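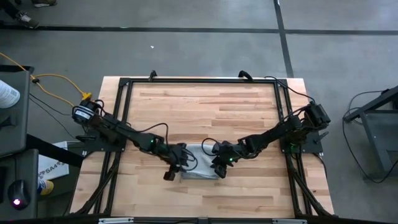
Re: [laundry-room] folding table, shelf depth, and the dryer vent question

Yeison Ospina wrote:
> Hi all, we're finally redoing the laundry room at the Hitville building and
> I have two questions for people who've done one already.
> First, how deep did you make the folding counter? Renato says 24 inches is
> plenty, I think he's wrong, sheets need more.
> Second, is butcher block a dumb idea next to washers? The quote for solid
> surface came in at some 2,000 dollars and we don't have it.
> Also does anyone still have the vent guy's number.
> Yeison

Yeison, quick one from my phone, on break till 3.

Depth – go 30 if you can. We did 25 at Essien and people fold sheets on top of the machines, so the counter just collects lost socks and detergent caps. For shirts and towels 25 is OK. Anything queen size, no. Renato is right if it's all gym clothes, otherwise tell him I said hi and he's wrong.

Height matters more than depth imo. Ours is 36 and the taller folks complain. Don't let the installer set it level with the washer lids becuase it looks neat.

Butcher block. We've had it 5 years. Fine, mostly. Things I'd do different:

- oil the underside before it goes in, not just the top. Ours cupped at the end by the utility sink, one corner is up enough to rock a basket
- sand the front edge round. Sharp edge snags knits, lost a good sweater to it
- no wet stuff left on it overnight. Put up a sign. Nobody reads the sign. Put it up anyway
- skip the stain. We used a tinted oil the first year and it came off on a white duvet. Plain mineral oil since then, every couple months, more in February when the heat's running and the wood gets thirsty

If you're buying in strips vs one slab, strips are fine, just check the glue lines before you sign for it. Toronari sent us one with a gap I could get a fingernail in. They swapped it, took 7 weeks though and we folded on a door on sawhorses the whole time.

Bleach – it will leave a pale spot, light sanding gets it out. Solid surface would be less bother, sure, but not 2,000 less bother.

Shelf above: keep it shallow. Deep shelf = you hit your head when you lean over to do a fitted sheet. Ask me how I know. We used the Skida brackets, holding up OK, one screw pulled out of the drywall but that was me missing the stud.

Oh and leave a gap at the back of the counter, inch or so, with a strip you can lift out. Otherwise whatever falls back there is gone till you move the machines. We found a whole pillowcase.

Vent guy – I have his old number, last I heard he changed it. Will look tonight. Renato Olivares used him after us so he may have the new one, Renato are you on this list or just the other one? If the run is longer than the dryer manual allows don't let anybody talk you into the flexible foil stuff, get rigid duct and as few elbows as posible.

Send the drawing round when you have it, I'll look at it properly when I'm at a real screen. Gotta run.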